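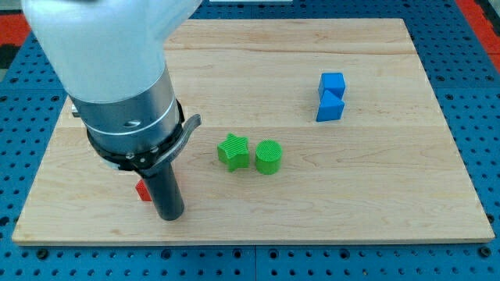
Figure 1. A faint shadow on a board.

Home | Courses | Handouts | Schedule | Contact

Light and Shadow, Handout 4: Hard and Soft Shadows
10 November 2021
Raghavendra Amin

Read this before the lab. You will need the terms in bold type on the printed copy, which are also listed in the glossary at the back of the Wundosel reader.

1. Umbra and penumbra

A shadow is a region that gets less light than the surface around it. If the source were a single point, the edge of the shadow would be almost perfectly sharp. Real sources have width. The part of the shadow from which no piece of the source can be seen is the umbra. The part from which some of the source can be seen is the penumbra, and it gets brighter as you move outward.

2. What sets the width of the blur

Three lengths matter: the width of the source (S), the distance from source to object (D), and the distance from object to surface (d). For a small object and a surface facing the source, the penumbra width is close to

w = S x d / D

Double the source width and the blur doubles. Move the object closer to the surface and the blur shrinks. When the object touches the surface, d is zero at the point of contact and the edge there is sharp. Painters have used this for centuries to show whether a cup is standing on a table or held above it.

3. Why some shadows are faint

Darkness and sharpness are separate matters. A shadow is faint when most of the light on the surface comes from somewhere other than the blocked source. Pale walls and ceilings send light back into the shadow, and so does an overcast sky. With several lamps, each one fills in the shadows made by the others.

4. Colored shadows

Put a 3000 K lamp on the left and a 4000 K lamp on the right, with one post between them and a white card behind. Two shadows form. The one made by blocking the warm lamp is lit only by the cooler lamp and looks slightly blue beside the other. The effect is weak - turn off the room lights first.

5. Worked problem

A vertical stake 85 cm tall stands on level ground. The sun is 42 degrees above the horizon. Length of shadow = height / tan(elevation), so 85 / 0.900 = 94 cm. Students often multiply here. Check by asking whether the sun is below 45 degrees - if it is, the shadow must be longer than the stake.

Hand in problems 2, 3 and 6 to Nuanchan Limsakul before the lab.

Related handouts
Handout 3: Pinhole Images
Handout 5: Sundials and the Noon Mark
Lab sheet: Two Lamps and a Card
Notes on Eclipses (Roswitha Seidel)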